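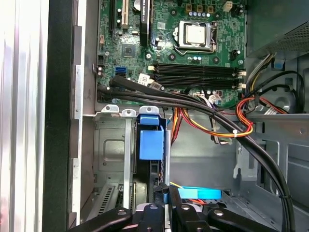 The old tower on bench two, side panel off, gripper in.

Got home after eight and I am still annoyed, so I am putting it down before I talk myself into being fair.

The arm stalled again. Same job as all week: reach into an open desktop case, find a plug, pull it, put it in the tray. Danilo had the morning run and it went fine for long enough that people stopped watching, which I have learned to treat as a bad sign. A little before eleven it went in low over the drive cage, closed on the cable bundle instead of the plug, and pulled. It kept pulling. The force limit is supposed to stop it at 20 newtons and let go. It stopped, all right, but it did not let go. It sat there holding the wires tight with the status light showing green.

Green! I don't know how many times I have said that the light tells you what the software thinks and nothing else. The screen said "grasp complete." As far as the program was concerned, it had a connector in its fingers and was waiting for permission to leave.

What bothers me more is what came next. Danilo reached in to free the bundle. I was across the room and saw his hand go over the edge of the case and yelled. He pulled back, and maybe two seconds later the arm timed out and went to its home position, straight up, fast, the way it does when it has no idea anything is in the way. The bundle slipped out as it went. If his fingers had been under the wires they would have gone up against the metal. He says he would have been fine. I say the inside of a computer case is all edges, and I have the scars on my knuckles from doing this work by hand since before he was in high school.

He did not hit the stop button first. He knows he should have. He said the light was green, so he figured it was idle. I can't even be that mad at him, that is exactly what green is supposed to mean.

Marites Soriano came down and we had the talk. Her first question was whether the unit was damaged. I said which unit, the computer or the arm or Danilo. She didn't laugh. The computer is scrap anyway, that's the whole point of using it. The board has a small crack at one corner now that I don't remember from before, but I never looked closely at that corner, so I won't swear to it.

Then the call with Vandorlow, who sold us the grasp software. Very polite man. He said the model has been tested on 469 cases and that cable bundles are "a known hard category." I asked if that was written anywhere in what they gave us. Long pause. He offered to send an update that raises the confidence threshold. I asked what confidence it had this morning when it grabbed the wrong thing, and he had to go look it up, and it was high. So raising the threshold would do what, exactly? He said he would get back to me. He always gets back to me, I will give him that, and it is always with an update.

Haruna pulled the log after lunch and found the part I had been guessing at. The force limit did trip. The release command went out 30 milliseconds later, and then something else told the fingers to hold. Two parts of the program, both sure they were in charge. She thinks the hold comes from the piece that keeps the gripper from dropping things on the way to the tray. Somebody added it after we complained about drops in January. We complained, they fixed it, and the fix beat the safety limit. I would like to see who checked that. I have a feeling I know the answer.

She tried it again with a loop of clothesline tied to the bench, all of us standing well back, and got it to hang on for the full timeout on the third try. So at least it isn't a ghost. Maricel wanted to know why it moves at full speed coming out of a timeout and none of us had an answer. It's a default. Nobody picked it. I set it to crawl before I left, and put tape over the start key, and wrote my name on the tape.

Crisanto thinks I'm being hard on it. He says a person would grab the wrong wire in there too. True, there's a mess of them, black ones running over the board and colored ones underneath, and plugs dangling where you'd never expect. I've grabbed the wrong one plenty. But I feel it when it doesn't give, and I stop, and I open my hand. That part takes me no thought at all and it is the part they can't seem to get right.

Tomorrow: no runs until the hold is taken out or put under the limit, and I want to see it in the log, I don't want to hear it over the phone. Stop button gets moved to the front of the bench where an arm can reach it without leaning over. Ask Marites about a real guard again. She'll say the budget. Ask anyway.

Also need to call the dentist back, and we're out of coffee filters.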